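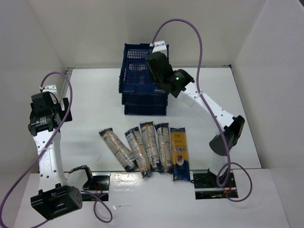 Prestgate Food Access Office
Last updated: August 25, 2018
2 min read

1/ The Prestgate Food Access Office has changed the pickup rules for its grocery shelf program. The new rules apply to all households now on the list.

2/ Pickup has moved from the Barbieri Street entrance to the Bena Hall side door. The Barbieri Street door will stay locked during program hours. Parking is available behind the hall.

3/ The program currently serves 136 households. Families already enrolled do not need to apply again. Please bring the card you were given at sign-up, or a piece of mail showing your name and address.

4/ A neighbor or relative may collect groceries for you with a signed note. One person may collect for no more than 2 households per visit.

5/ Packaged goods are accepted as donations if they are sealed and within the printed date. We cannot take home-canned food, opened boxes, or items with the label removed.

6/ In July the office gave out 752 bags. Bread and cooking oil ran short before the end of the month. Donations of either are especially welcome.

7/ Households with allergies or medical diets should tell the front desk at check-in. There are 27 such requests on file, and bags for those homes are packed separately.

8/ Questions about enrollment may be directed to Estrella Villaseñor, Program Coordinator, at the Bena Hall front desk. Spanish-language forms are kept at the same desk.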